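Brerer Foods Introduces Chilled Soaked-Grain Range for Retail and Food Service

Four refrigerated products made without a cooking step; first deliveries from the Drerport plant begin in December

DRERPORT - Brerer Foods today announced a range of chilled, ready-to-eat grain bowls produced by cold hydration. The range, sold under the Triver name, will be supplied to grocery retailers, workplace cafeterias and hospital kitchens from the company's plant in Drerport.

The Triver range consists of 4 products: oat and apple, barley and pear, buckwheat and cherry, and an unsweetened plain oat base intended for kitchens that add their own toppings. All are vegan. None contains added sugar, gums or flavorings. Sweetness in the fruit products comes from grated or chopped fruit and, in the buckwheat and cherry bowl, from a small amount of date paste.

Production method

Grain is rolled or cracked on site, combined with filtered water and a measured quantity of lemon juice, and held under refrigeration for 11 hours. The soaking tanks are fitted with slow paddles that turn the mixture at set intervals, so that grain at the bottom of the tank takes up water at the same rate as grain at the top. Fruit is folded in at the end of the soak. The product is then portioned, sealed and returned to cold storage.

Oats used in the range are steamed by the supplier before rolling, as is standard for rolled oats. Barley is pearled and pre-steamed. Buckwheat is hulled and untoasted, and is rinsed twice before soaking to remove surface starch. Brerer applies no further heat to any of the grains.

The length of the soak was fixed after trials at the Drerport plant. Shorter soaks left the barley firm at the center. Longer soaks gave a softer oat product but caused the buckwheat to lose its shape during filling. A single soak time for all products allows the tanks to be loaded and emptied on one schedule, with cleaning carried out between batches.

Acidity is checked in every batch before filling. Batches outside the set range are held and are not released for sale.

Ingredients and sourcing

Oats and barley are purchased under annual contracts and delivered to Drerport in bulk. Buckwheat is delivered in sacks and stored separately. Apples and pears are bought fresh in season and from controlled-atmosphere storage for the remainder of the year. Cherries are bought frozen and pitted, and are thawed under refrigeration before use.

The plain oat base contains oats, water, lemon juice and salt. It may be thinned with any dairy or plant-based milk. The company recommends adding liquid shortly before service, as the base continues to thicken once stirred.

Allergen information is printed on the lid and on the side of each retail pot. Products containing oats or barley are not suitable for people who avoid gluten. The buckwheat and cherry bowl is made on the same equipment and carries a corresponding advisory statement. Almonds and hazelnuts are not included in any of the recipes and are not stored at the plant.

Pack formats and storage

Retail products are supplied in single-serving pots with a peelable film and a snap-on lid. Food service customers may order all products in resealable tubs. The plain oat base is also available in a larger pail for kitchens with higher volumes.

Unopened packs should be kept refrigerated and used by the date shown. Once opened, retail pots should be eaten the same day. Tubs and pails should be closed after each use, kept refrigerated and finished within 3 days of opening. The products are not suitable for freezing. Freezing causes water to separate from the grain, and the original texture does not return on thawing.

The bowls are intended to be served cold. The plain oat base may be warmed in a saucepan over low heat with added liquid, and should be stirred throughout. Warmed product should not be chilled again for later service.

Guidance for kitchens

Brerer has prepared a serving guide for food service customers in cooperation with Joshi, a kitchen training firm. The guide covers portioning by volume, holding times on a cold counter, topping quantities and labeling of dishes assembled on site. It includes 2 sample menus, one for a self-service breakfast counter and one for tray service.

Portioning by volume is recommended for the plain oat base. The base should be stirred from the bottom of the tub before the first portion is taken, and the measure leveled at the rim. Separate utensils should be kept for each product. Fresh fruit, seeds and nut toppings should be held in their own containers and added at the time of service.

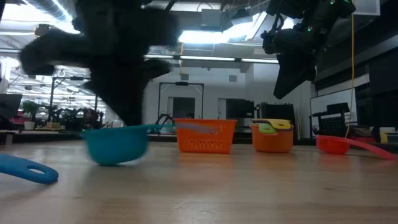

A teal measuring cup and an orange basket on a wooden tabletop.

The guide is supplied with the first order and may be requested separately by kitchens that are assessing the range. Printed copies are laminated for use at the counter. A text-only version is available for customers who maintain their own kitchen manuals.

Availability

Retail pots will be offered to grocery customers in mixed or single-product cases. Food service tubs and pails will be sold through chilled distributors already supplied by the Drerport plant. Minimum order quantities apply to direct deliveries and are listed in the trade price sheet.

Samples of all products are available to buyers and catering managers. Requests should state the preferred format, the delivery address and the hours during which chilled goods can be received. Specifications, including nutrition data and full ingredient declarations, are sent with each sample case.

About Brerer Foods

Brerer Foods manufactures chilled grain, bean and vegetable products for retail and food service customers. The company mills, soaks and packs at its plant in Drerport. Its existing products include bean salads, cooked lentils and vegetable spreads. Triver is its first breakfast range.

Contact

Trade inquiries, sample requests and press questions: Brerer Foods, Communications Office, Drerport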